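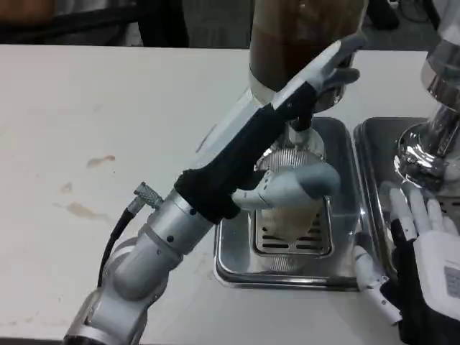 At the grinder.

The trade visit to the Ollside bonded warehouse ran on Tuesday, September 1, 2026, and was meant for small importers who are thinking about bringing in green coffee or packaged food on their own account. I went because our company has always bought through a wholesaler and we wanted to know what changes if we stop.

Ruba Abu Hammour runs the import desk and led the morning session. She took us through the paperwork for one recent shipment, a container of 568 bags that was split between four buyers. Each buyer needs its own entry, and the description of goods has to match the commercial invoice word for word. She had two rejected entries on the screen. One gave the country of shipment where the country of origin should have been. The other was short a page of the phytosanitary certificate, and the goods sat for 3 days while the exporter's office was closed for a holiday.

Storage is charged by the pallet after the free period. Ask for the free period in writing - it differs between the contract and the rate card, and the contract wins.
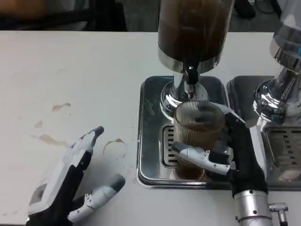 Tabletop with coffee stains.

After the break we walked the floor with hi-vis vests and a rather long safety talk. The bonded section is behind its own fence and takes up the northern end of the building. It has nearly 802 pallet positions, and most of the lower ones were full. Fumigation is done off site by Masri, who collect twice a week. If your goods miss the truck you wait for the next one, and the storage clock keeps going.

Zunolent, the freight forwarder, had a desk near the loading dock. Their rep was frank about rates. Shared containers are cheaper per bag only if you can live with the sailing date moving, and he said to budget for one rolled booking a year. He would not be drawn on prices past October.

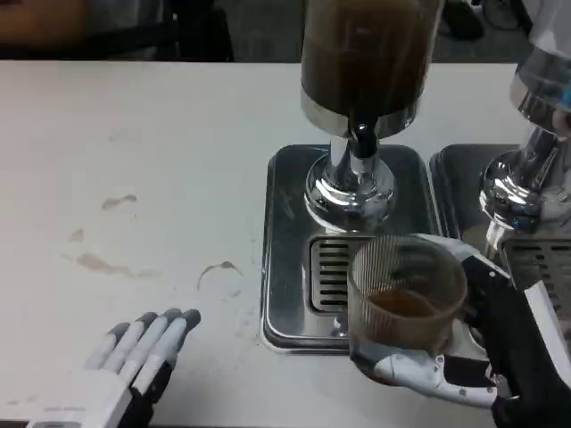 Drink dispensers on the table.

The afternoon was about money. Chie Ikeda, a trade finance adviser, covered letters of credit and open account terms. Her view was that a first-time importer dealing with a new supplier should pay the bank fee and use a letter of credit, then move to open account once a few orders have gone through cleanly. She also went over locking in an exchange rate. A forward contract needs a deposit at most banks, and several people in the room had not allowed for that in their cash flow.

Somebody asked about Ado, the online customs filing program. Ollside accepts entries from it but rechecks the tariff codes by hand, so there's no time saved at their end.

Parking is on the street and fills up early. The next visit day is in October and bookings go through the import desk. Bring closed-in shoes and a copy of a real invoice if you have one, as Ruba will look it over during lunch.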